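The Blue Tape

Maëlys Gautier had lived in the flat above the bakery for nine years, and she was leaving it in December with 78 boxes. Her neighbour Benjie Manalastas carried the first of them down before breakfast. He was wearing his good shoes, because he had to be at work in Skorham by ten o'clock.

"What is in this one?" he asked on the stairs.

"Plates. Maybe books. I forgot to write it."

This was the trouble with her packing. In the beginning she wrote on every box with a thick marker, in neat letters, kitchen or bedroom or winter clothes. Then the marker dried out, and after that all the boxes looked the same. It was Benjie who had the idea of the colours. He told her that his mother had moved across the ocean with only coloured tape, and that she had not lost even a spoon. Brown would be for the things which could wait, and blue for the things she would need on the first night.

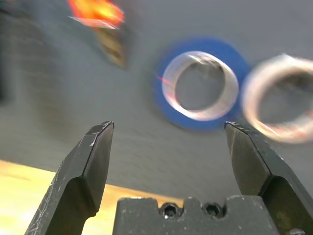 She put a strip of blue on the box with the kettle, then on the one with the sheets and the small lamp. After this she had to think. The letters from her father were in a shoebox, tied with kitchen string. She would not need them on the first night. She had not read them for years, and some she had never finished, as his handwriting was very difficult. She tore off a long piece anyway and wrapped it twice around the shoebox.

Benjie came back up and looked at it.

"Is it cutlery?" he asked.

"No."

He did not ask again. He took the shoebox under his arm, separately from the others, and went down more slowly than before. From the window she saw him open the front door of the van and put it on the passenger seat. He looked at it for a moment, and then he pulled the seat belt across.

She stayed some minutes by the window. The smell of the first bread was coming up through the floor, as it did every morning at this hour, and she tried to remember in which box she had packed the butter dish.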